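Plirico Erfassung, Benutzerhandbuch
Abschnitt 7: Gefechtsmeldungen anlegen, Quellen einstufen, Verlustangaben eintragen
Stand: Montag, 7. März 2022
Redaktion: Hatem Abdel Hamid

Der Abschnitt richtet sich an Bearbeiterinnen und Bearbeiter, die Meldungen aus bewaffneten Konflikten in die Datenbank eintragen. Vorausgesetzt werden ein freigeschaltetes Konto mit der Rolle »Erfassung« und ein eingerichteter Arbeitsbereich (Abschnitt 3). Wer nur lesend zugreift, kann bei Abschnitt 9 weiterlesen.

7.1 Vor dem ersten Eintrag

1. Melden Sie sich an und öffnen Sie im linken Menü den Punkt »Meldungen«.
2. Wählen Sie oben rechts den Konfliktraum. Ohne Auswahl bleibt die Schaltfläche »Neu« grau.
3. Prüfen Sie unter »Profil > Zeit«, ob die Zeitzone auf UTC steht. Die Ortszeit des Ereignisses wird später in einem eigenen Feld eingetragen.
4. Stellen Sie die Umschrift für Orts- und Personennamen ein. Für neue Arbeitsbereiche ist die Merkow-Liste voreingestellt. Ältere Bereiche verwenden noch die Liste Posetti.

Hinweis: Die beiden Umschriftlisten dürfen innerhalb eines Konfliktraums nicht gemischt werden. Die Dublettensuche erkennt sonst zwei Schreibweisen desselben Dorfes als zwei Orte.

7.2 Eine Meldung anlegen

1. Klicken Sie auf »Neu«. Das System vergibt eine laufende Nummer, zum Beispiel 3783. Die Nummer lässt sich nicht ändern und wird nach dem Löschen nicht wieder vergeben.
2. Tragen Sie das Ereignisdatum ein. Ist nur ein Zeitraum bekannt, setzen Sie den Haken bei »Zeitraum« und füllen Sie beide Felder aus.
3. Tragen Sie das Datum der Veröffentlichung ein. Es darf nicht vor dem Ereignisdatum liegen.
4. Wählen Sie den Ort aus der Liste. Fehlt er, legen Sie ihn über »Ort vorschlagen« an. Bis zur Freigabe steht er kursiv in der Meldung.
5. Wählen Sie die Ereignisart: Bodengefecht, Artilleriebeschuss, Luftangriff, Verlegung von Kräften, Rückführung Gefallener, Waffenruhe oder Sonstiges.
6. Schreiben Sie eine Zusammenfassung in eigenen Worten. Das Feld fasst 579 Zeichen. Wörtliche Zitate gehören in das Feld »Originalwortlaut«.
7. Speichern Sie mit »Entwurf sichern«.

Achtung: »Entwurf sichern« und »Einreichen« liegen nebeneinander. Nach dem Einreichen kann die Meldung nur noch von der Prüfung geöffnet werden.

Entwürfe, die 28 Tage lang nicht bearbeitet wurden, wandern in den Ordner »Ruhend«. Sie bleiben dort vollständig erhalten und können mit »Zurückholen« wieder in die Bearbeitung genommen werden.

7.3 Quellen einstufen

Jede Meldung braucht mindestens eine Quelle. Für jede Quelle wird eine eigene Zeile angelegt.

1. Öffnen Sie in der Meldung die Registerkarte »Quellen« und klicken Sie auf das Pluszeichen.
2. Geben Sie die Adresse der Fundstelle ein und lösen Sie mit »Sichern« eine Archivkopie aus.
3. Wählen Sie die Art der Quelle: Konfliktpartei, örtliche Behörde, Nachrichtenagentur, örtlicher Kanal, Angehörige, Beobachtergruppe.
4. Vergeben Sie die Stufe nach dem Dalgleish-Schema. A steht für unmittelbare Kenntnis, B für eine namentlich genannte Quelle aus zweiter Hand, C für eine ungenannte Quelle, D für eine Wiedergabe ohne erkennbaren Ursprung.
5. Tragen Sie bei Stufe C ein, wie die Quelle im Text bezeichnet wird (»aus Kreisen der Miliz«, »nach Angaben von Anwohnern«).

Hinweis: Übernimmt ein Medium die Meldung eines anderen, zählt das als eine Quelle. Tragen Sie die älteste Fundstelle ein und hängen Sie die übrigen über »Wiedergabe von« an.

Angaben einer Konfliktpartei über eigene Verluste und über Verluste des Gegners werden getrennt eingestuft, auch wenn sie im selben Satz stehen.

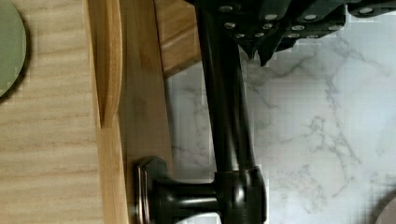
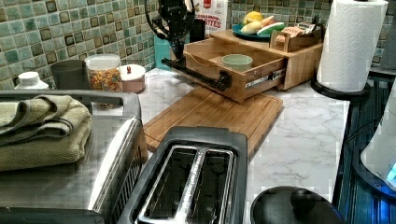
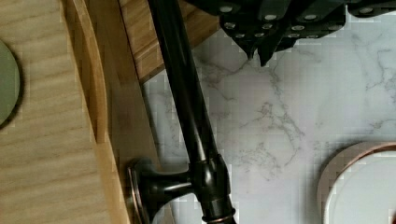

Abb. 7, von oben: Knauf auf Holzfläche; Küchentheke mit Holzorganizer; Küchenarmatur

7.4 Verlustangaben eintragen

Die Registerkarte »Verluste« hat für jede Partei einen eigenen Block. Legen Sie nur die Blöcke an, zu denen die Quelle etwas sagt.

1. Wählen Sie die Partei und, falls genannt, die Einheit.
2. Wählen Sie die Personengruppe: reguläre Streitkräfte, Freiwilligenverband, angeworbene ausländische Kämpfer, Zivilpersonen, nicht bestimmt.
3. Tragen Sie Tote, Verwundete, Gefangene und Vermisste in die jeweiligen Felder ein.
4. Nennt die Quelle eine Spanne, füllen Sie »Untergrenze« und »Obergrenze« aus. Bilden Sie keinen Mittelwert.
5. Nennt die Quelle nur ein Wort (»mehrere«, »Dutzende«), lassen Sie die Zahlenfelder leer und schreiben Sie das Wort in das Feld »Mengenangabe«.
6. Geben Sie an, ob die Zahl für das einzelne Ereignis gilt oder seit Beginn der Kämpfe aufsummiert ist.

Achtung: Eine leere Zelle bedeutet »keine Angabe«, eine Null bedeutet »laut Quelle keine Verluste«. Beides wird in der Auswertung verschieden behandelt. Tragen Sie eine Null nur ein, wenn die Quelle das ausdrücklich sagt.

Aufsummierte Zahlen erscheinen in der Zeitreihe als Punkt und werden nicht zu den Einzelmeldungen addiert. Fehlt die Kennzeichnung aus Schritt 6, lässt sich die Meldung nicht einreichen.

Werden Gefallene in ein anderes Land überführt, legen Sie dafür eine eigene Meldung mit der Ereignisart »Rückführung Gefallener« an. Verknüpfen Sie sie über »Bezug« mit der Gefechtsmeldung, sofern diese bekannt ist. Die Toten selbst werden in der Rückführungsmeldung nicht noch einmal unter »Verluste« eingetragen.

7.5 Namen und Schutzstufe

Namen von Gefallenen dürfen nur erfasst werden, wenn sie bereits öffentlich genannt wurden. Die Fundstelle muss als Archivkopie vorliegen.

1. Öffnen Sie »Personen« und geben Sie den Namen in der Originalschrift ein. Die Umschrift wird automatisch ergänzt und kann von Hand berichtigt werden.
2. Setzen Sie die Schutzstufe. Voreingestellt ist »intern«.
3. Bei Minderjährigen, Gefangenen und Angehörigen wählen Sie »gesperrt«. Der Name ist dann nur für die Prüfung sichtbar.

Hinweis: Telefonnummern, Wohnanschriften und Ausweisdaten gehören in kein Feld der Datenbank, auch nicht in die Bemerkungen. Schwärzen Sie solche Angaben in angehängten Dokumenten vor dem Hochladen.

7.6 Einreichen und Rückfragen

1. Klicken Sie auf »Prüflauf«. Fehlende Pflichtfelder werden rot, mögliche Dubletten gelb angezeigt.
2. Öffnen Sie jede gelb markierte Meldung und entscheiden Sie zwischen »gleiches Ereignis« und »anderes Ereignis«.
3. Klicken Sie auf »Einreichen«.

Rückfragen der Prüfung stehen im Postfach der Meldung und werden zusätzlich per E-Mail verschickt. Beantworten Sie sie im Postfach, Antworten auf die E-Mail werden nicht zugeordnet. Ab Juni können Rückfragen auch an eine Vertretung weitergegeben werden; bis dahin muss die Person antworten, die eingereicht hat.

Fehlermeldung »Bezug nicht auflösbar«: Die verknüpfte Meldung liegt in einem Konfliktraum, auf den Ihr Konto keinen Zugriff hat. Entfernen Sie den Bezug, notieren Sie die Nummer in den Bemerkungen und reichen Sie erneut ein.

Weiter mit Abschnitt 8: Karten und Frontverläufe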